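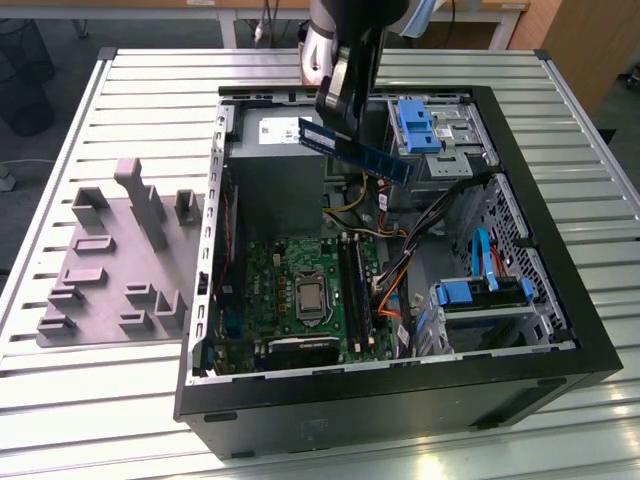
Waltness footbridge reopens after ten weeks of repairs

The footbridge over the rail cut at Waltness is open again. The barriers came down on 8 Oct 2025, and the first people across were commuters heading for the early train. The bridge had been closed since July, when an inspection found corrosion in the bearings at the east end and cracked concrete under two of the stair landings.

The bridge links Greker Street with the station lot and the shops on the far side of the tracks. It is 187 feet long from stair to stair and crosses in three spans. While it was shut, anyone on foot had to go down to the road underpass at Mill Lane, a detour of 643 yards each way, with a narrow sidewalk and a bad corner at the bottom. Several readers wrote to us about that corner over the summer. The city put up temporary lights there in the second week and they will stay until the end of the year.

Nyitrai Structures, which won the contract, replaced all of the bearings at the east end, recast the two landings, and put new steel plates under the middle span where the old ones had thinned. The deck has a new non-slip surface. The handrails are the old ones, stripped and repainted dark green.

Most of the heavy work had to be done at night. The rail operator would only give the contractor a few hours between the last train and the first freight, and the power to the overhead lines had to be off before anyone could work above the tracks. Two of those night closures were lost to high wind, and one more when a freight train ran late and used up the slot.

"You plan for four hours and you get three," said Hường Vũ, the site manager for Nyitrai. "By the time the line is confirmed dead and the crew is up there with the jacks, you have to be looking at the clock again. The bearings were the hard part. The concrete we could mostly do from the sides in daylight."

Lifting the east span was the job that set the schedule. The crew raised it 10 millimeters on hydraulic jacks, slid the old bearings out, cleaned the seats, and set the new ones in a bed of grout. Each one then had to cure before the weight could go back on. Vũ said the seats were in better shape than the inspection had suggested, and that made up for one of the lost nights.

What is still to do

The bridge is open but the job is not finished. The following work will go on into the winter:

The elevator on the station side is out of use. The car and doors are fine, but the control cabinet was damaged by water before the closure and a replacement is on order. Until it is in, step-free access is by the ramp at the north end of the platform and the Mill Lane underpass.

Lighting on the west stairs is temporary. The permanent fixtures will go in once the cable run has been tested.

The drain at the foot of the Greker Street stairs still backs up in heavy rain. This is a city drain and was not part of the bridge contract. The public works department says it has a crew scheduled.

Painting of the underside of the middle span will need one more night closure of the tracks. The bridge itself will stay open for that — people crossing late may be asked to wait a few minutes while equipment is moved.

Bus changes

The shuttle that ran between Greker Street and the station during the closure has ended. Passengers who used it because they cannot manage the stairs can still book a ride by phone through Onel Transit, the company that ran the shuttle, until the elevator is back. Rides should be booked the day before. There is no charge, and you do not need to show a ticket for the train.

The regular bus stop outside the station has moved back to its old place by the ticket office. The temporary stop across the road has been taken away.

Parking and bikes

The part of the station lot that was fenced off for the contractor's yard has been handed back, apart from a strip along the north fence where steel plates and paint are being stored. The bike racks are back beside the stairs. Bikes may be wheeled across the bridge but not ridden, as before, and there is a new wheel channel up one side of each flight. It is a little steep at the top, so keep a hand on the brake.

Reporting problems

Loose treads, broken lights, or anything else wrong on the bridge should be reported to the city's street maintenance desk. Problems on the platforms or with the elevator go to the station office. Each side of the bridge now has a sign at the foot of the stairs with both phone numbers on it.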